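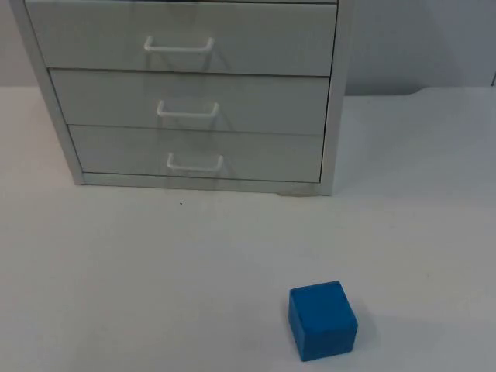

Kofi Asante told me in the first week that paper is not lost in an office, it is only put in a place that one person knows. I wrote this sentence inside the cover of my notebook, and my report is more or less an answer to it.

Student project report: How a small office files its letters
Wenceslao Echeverría

1. Background

My placement was at Dramani, a firm in Prumholm that manages rented apartments. The office receives letters from tenants, repair companies and the city. Most of them are also scanned, but the paper must be kept until the rental contract ends. When I arrived in September the letters were kept in drawers, and every drawer had a label with the name of a street. This worked well when the firm had only the houses on Wirkgate. Later it took over the buildings in Dondum, and there the same letter can concern several streets.

My question was simple: how long does an employee need to find one letter, and does the time change if we file by tenant and not by street?

2. Method

First I made a list of all letters in the Wirkgate and Dondum files. There were 1432. I did not read the private parts, only the sender, the month and the subject line. This took longer than I planned, because many letters had no subject line and I had to ask what they were.

Then I chose 29 letters by drawing numbers from an envelope. Two employees searched for each letter, one after the other, and I measured the time with my phone. The letter was put back in its place between the searches. After this we moved everything to the new order, by family name of the tenant, and waited until people were used to it. Then we repeated the searches with the same letters.

I know this is a weak point. A person who has searched for a letter once may remember it. My supervisor proposed to draw new letters for the second round, but then the two rounds would be harder to compare. I decided to keep the same ones, and I would decide differently today.

3. Results

Letters from tenants were found faster in the new order, and both employees agreed on this before I showed them the times. Letters from repair companies were found more slowly. A plumber does not write about a tenant, he writes about a pipe -- and the pipe can belong to a whole staircase. In the street order these letters had a natural place. In the new order they were put under the tenant who complained first, and this name is not always written in the letter.

Letters from the city were slow in both orders. One of them was not found at all in the second round. It was later discovered in a folder for insurance, where it had been for some months before the project.

4. Discussion

I think the two kinds of letters should be separated. Tenant letters can stay by name, and everything about the building should go back to the street order. Kofi does not agree. He fears that people will have to decide too often which kind a letter is, and that on a busy Friday they will choose the drawer which is closer.

We tested his objection in a small way. I gave both employees a pile of unsorted mail and asked them to divide it. They differed mostly on letters about heating, where a tenant complains but the fault is in the building. For these we wrote a rule: the letter follows the one who signed it, and a copy of the first page goes to the street file.

The office has kept this rule. The labels for Dondum are still handwritten, and the old Wirkgate letters from ended contracts have not been checked yet.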